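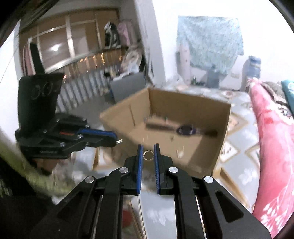

A small silver ring and a black gripper.

The woman who has picked the contestants for all four seasons of Prasau would like it known that she has never been in love on television. She has been in love in a parking garage, at a dental conference and for most of one summer in Ohio, and she considers all three superior locations. She'll talk about the show on the condition that I don't print her name, partly because of her contract and partly because her mother tells people she works in insurance.

Prasau, if you have managed to avoid it, is the dating series in which single people live in a converted boarding school and are matched, unmatched and rematched by a bell. It streams on Drullimik and is produced by Menon, a company otherwise known for a baking contest and a very sad show about boats. The new season starts in October. I have seen two episodes of it and am allowed to say that the bell is bigger.

We meet in a hotel lobby at four in the afternoon, which she describes as "my morning." She is 46, orders soup, and sends nothing back, although the soup deserves it. Her phone is face down on the table and buzzes through the entire conversation like something trapped in a wall.

"People think I'm looking for villains," she says. "I'm looking for people who can finish a sentence. You'd be amazed what that does to the pile."

The pile this year came down to 199 applicants after the first cut, all of whom got a video call. The call lasts 25 minutes. For the first ten she asks about breakfast, siblings, how they get to work. She isn't taking notes at that point. She wants to find out whether the applicant can be mildly interesting about toast, on the grounds that most of the season is going to be shot in a kitchen.

"Then I ask when they last apologized to somebody. If they say they can't remember, great. If they say last night and start crying, also great. The ones I worry about say, 'I'm actually really good at apologizing.' No. Those people will ruin a whole week."

I ask what happens to the ones who are obviously there to be famous.

"All of them are there to be famous," she says. "I don't mind that. I came to Los Angeles to write plays. Who am I to talk?"

She did write one play, and it was performed, in a room above a tire shop. From there she went to answering phones for a game show, then to finding couples for a home makeover series called Kandar, where her job was to establish over the phone whether the marriage would survive a new kitchen. She says she got very good at hearing it in the pauses. One husband and wife agreed so pleasantly about everything that she put a question mark next to their name, and they split before the tile was delivered. The episode ran anyway. The backsplash was lovely.

Most of what viewers complain about, she says, happens long after she has gone home. She chooses the people and has no say in the edit. Last season's famous staircase argument, the one that got turned into a ringtone, went on for 42 minutes in real life and was mostly about a phone charger. On the show it lasts a little under two and is about trust.

"Was it about trust? I mean, it was his charger," she says. "You could make a case."

She does read what people write about the show, though she tells contestants not to. Her advice to them is to give their passwords to a sibling they don't especially like, on the theory that such a sibling will neither hide the bad comments nor enjoy passing on the good ones. A few have followed it. More of them post from the airport.

The question she gets most at parties is whether any of the couples are still together. She has an answer ready, and delivers it while looking for a cracker. "Some are. One pair has a baby, one pair has a podcast, and I worry about the podcast." There are also two former contestants, never matched by the bell, who met again at a reunion taping and have been living together ever since with no cameras at all. Menon asked whether they'd like a special. They said they were busy. She seems prouder of those two than of anything that has aired, and then gets annoyed with herself for saying so.

The fourth season does have one change she fought for. Contestants now get a full day off every week, unfilmed, with their phones locked up but their books allowed. In earlier seasons books were banned, reading being considered bad television. "And it is bad television," she says. "It's terrible. But by the third week they had read the back of every shampoo bottle in the building, and then they'd talk to each other about shampoo, and we'd film that."

Did the books help? She thinks about it for longer than she has thought about anything else. A paperback mystery with the last chapter torn out went around the whole house, she says, and the argument about who did the tearing was the best thing they shot. It is in episode five. I haven't been shown episode five.

I try to find out who wins. She tells me the soup is improving. I try again, more slyly, by asking if she has been invited to any weddings, and she says she's been invited to one, for a cousin, and that the hotel has a waterslide.

By then the phone has stopped buzzing – she turns it over to check that it's still alive – and it immediately starts again. Someone at the boarding school has a question about the bell. It's stuck, apparently, or it won't stop; she can't tell from the message. She puts on her coat, leaves a tip larger than the bill and asks me, if I happen to know anyone single who is good on toast, to send them her way by the end of the month.

Season four of Prasau begins in October on Drullimik, with two episodes at once and then one a week.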